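What We Eat Before Anyone Is Awake Enough to Talk

I've been thinking about breakfast again, which will surprise no one who has been reading this blog since the oatmeal posts.
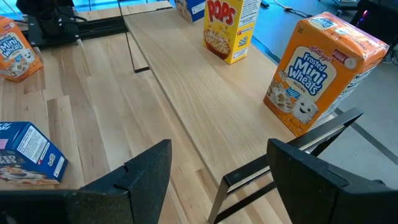
It started with a letter from my aunt Nurhan. She still writes real letters, on the thin blue paper that you can half read from the back, and in this one she asked me what my boys eat before school. Just that, in between news about her knees and a long complaint about the new bus schedule. I sat down to answer her and found I had three pages and still hadn't gotten to the weekends.

In my grandmother's house breakfast was the longest meal of the day. Olives, white cheese, tomatoes when they were good, a boiled egg for everybody, bread that somebody had been sent out for, and tea, tea, tea. My uncle Cengiz would read bits of the newspaper out loud whether we wanted them or not (mostly soccer, sometimes obituaries). You could not leave the table until my grandmother had asked you if you were full and then refused to believe you.

Then we moved here when I was eight, and my mother started working the early shift, and breakfast turned into a bowl and a spoon. I want to say that I was sad about it, because it would make a better story, but I was thrilled! I thought cold cereal was the most glamorous food in the world. You poured it yourself. It was sweet, and you could read the box while you ate and not one grown-up asked you about your homework. I read so many cereal boxes that first year that I'm fairly sure they taught me as much English as Mrs. Uysal did, and Hülya Uysal was a wonderful teacher who stayed late with me every Monday until I could spell "Wednesday." I learned "riboflavin" before I learned "neighbor." I learned "while supplies last" and used it wrong for years.

My brother Volkan and I had rules about the box. Whoever sat down first got the front, and whoever sat down second got the back, which was better because the puzzles were there, so we would both hang around in the hallway in our socks trying to be second. My mother would be putting her coat on and shouting at us to sit, somebody sit, the milk is getting warm.

She never had any herself. She'd take a piece of bread and cheese in a napkin and eat it on the bus. I asked her once if she didn't like cereal and she said it was very nice, for a snack. She's 79 miles of opinions packed into a small woman, my mother, and that's about the kindest thing she has said about any American food except pie.

Anyway, my own two. On weekdays they eat cereal, and they eat it standing up if I let them. The older one likes his soggy and pours the milk and then wanders off to look for a shoe. The younger one wants his dry, with the milk in a glass next to it, and will not discuss it. I used to get up early and make eggs, and I'd have two cold eggs and a bad mood by the time the bus came, so I stopped. I have 35 minutes between my alarm and the front door and I would like to spend five of them sitting down with my coffee.

But Sundays I do the whole spread. I started it when they were small, and it has gotten bigger every year. I cut up the cucumbers the way my grandmother did, lengthwise and salted. My friend Nevzat comes over with bread from the bakery by his work, usually with the end of one loaf missing, and Volkan calls partway through and we put him on speaker and lean the phone against the honey jar. The boys complain that it takes forever. Then they stay at the table for an hour and a half, picking at the cheese and arguing about whose turn it is to pick the movie, and when they finally get up I ask them if they're full.

I don't think one kind of breakfast is the real one. I used to, for a while in my twenties, when I'd gotten very serious about my roots and bought a double teapot I didn't know how to use. (I boiled it dry twice. It still has the mark on the bottom.) Now I think of them as the two languages at our house. There's the quick one for getting people out the door and the slow one for when everybody's home, and the boys switch back and forth without noticing.

So that's more or less what I wrote to my aunt, with fewer parentheses. I haven't heard back yet, but the mail is slow, and I expect she'll mostly want to know why I let them eat standing up.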